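Open Workshop at Grimosley, 12/10/22

It had been on my list since June, and I nearly talked myself out of it again because of the rain, but I'm so glad I made the drive over to Flulcombe for the open day at the Grimosley shared workshop. The parking is up the hill behind the old feed store, so wear decent shoes! Admission was free, coffee was a dollar, and the soup ran out before I got there.

The big draw is the Distadov, a homemade pair of arms the members have been putting together over 36 evenings (they keep a log by the door, and it makes lovely reading, especially the entries where things go wrong). The idea is that a person does a small chore with a gripper in each hand, and the arms learn to copy it later. The printed parts came to 144 pieces, with quite a few reprints on top of that.

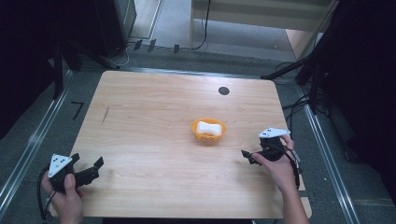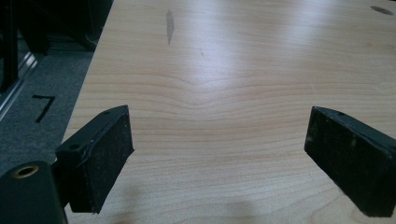
I build at home on a door laid across two filing cabinets, so what I really wanted from the visit was ideas for my own grippers, which have been dropping things all fall. Mine have smooth plastic fingers, and I had been blaming the motor. The ones at Grimosley have a dark, slightly rough pad on the inside face of each finger, and the pads had picked up plenty of light specks of dust, so I suppose they want a wipe now and then. I also came away wanting those triangular plates with the black dots on top, although my first try will be printed on card stock and taped down.

In the back room there was a table of spare parts for sale, and I brought home a Postma motor board for $9, still in its bag, plus more cable than I had any business buying. The full kit of Distadov parts was $199, and I walked past it twice before being sensible.

They plan to open the doors again next June. Bring cash, and get there early if you want soup.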